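4. Sorting bowls into the Tuvex wash tray

Good news, this is the quick part, and it's a lovely way to get a messy bench under control!

1. Set the tray on the bench with the sloping back panel away from you.
2. Wipe the floor of the tray with a damp cloth. Leave the drain hole open.
3. Put your largest bowl in first, hard against a rear corner.
4. Add the next one beside it, leaving 28 mm between rims.

Caution: no scouring pads on the back panel.

Note: Bowls in different colours make sorting so much faster. Give each one a job and stick to it. A yellow-green bowl in the left rear corner and a red-orange one to its right are easy to tell apart at a glance, even on a busy morning.

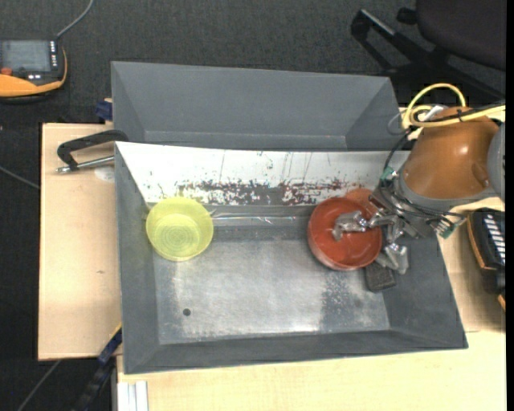
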